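3 min read

1/ Right, I have now watched the whole of Holtholm series two, including the reunion, and I need to talk about it with anyone who will listen. Spoilers all the way down, so mute me if you're saving it for the weekend!

2/ If you missed it: it's the Virneo one where a group of semi-famous people try to run a hotel on a very windy bit of coast. Series one was sweet but a bit sleepy. Series two starts with a row over a breakfast rota and never really calms down.

3/ The breakfast rota row lasts most of an episode and I loved every second. The radio presenter laminated it. The retired skater unlaminated it. I didn't know you could do that. (You can't, it was a terrible mess.) 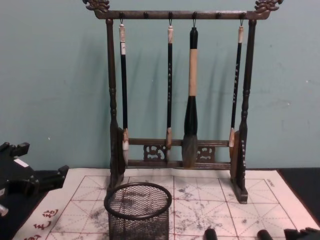
4/ The walkout. I'd seen the headlines, so I was expecting shouting and slammed doors. What we got was the soap actress quietly folding her apron, saying "I think that's me done, loves" and getting the bus to Mutham. An actual bus! With her suitcase on her lap! Best exit this show has ever had.

5/ And then everyone else spends the next episode saying how much they miss her, when half of them hadn't spoken to her since the kayaking. The edit knows exactly what it's doing there. Every time someone says "we were so close" it cuts to her eating toast on her own.

6/ Full credit to Snorradóttir, who took over making it this year. You can feel the difference. Fewer slow shots of the sea, a lot more people whispering in the linen cupboard. The linen cupboard should get its own credit.

7/ So, the reunion. More than 20 minutes go by before anyone even mentions the walkout, and the host is clearly dying to get there. Then the actress comes on from the side in a yellow suit and the skater says "oh, the bus was running, was it?" I shrieked. My neighbour knocked.

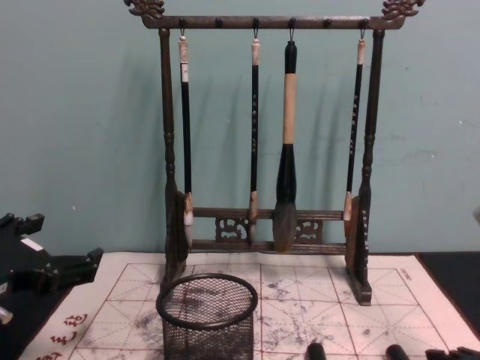
Brush rack in dark wood, carved at both ends of the top bar

8/ I know a lot of you think the skater came out of it badly. I don't! She said sorry for the rota, she said sorry for the kayaking, and she said both to the actress's face instead of in a long post with a sunset behind it. That's rare on these shows and I thought it was lovely.

9/ The presenter, on the other hand, brought notes. Seven pages of notes. He got through one, and it was mostly about eggs.

10/ Things I still want to know: who told the guests about the boiler, why the comedian vanished from episode 3 onwards, and whether the two chefs are together or just stand like that.

11/ Virneo haven't said anything about a third series yet, but the actress has started following the skater again, so I'm choosing to be very hopeful. Tell me your favourite linen cupboard moment, I'm up until midnight and the kettle's on.

Contact | © All posts belong to their author | Back to top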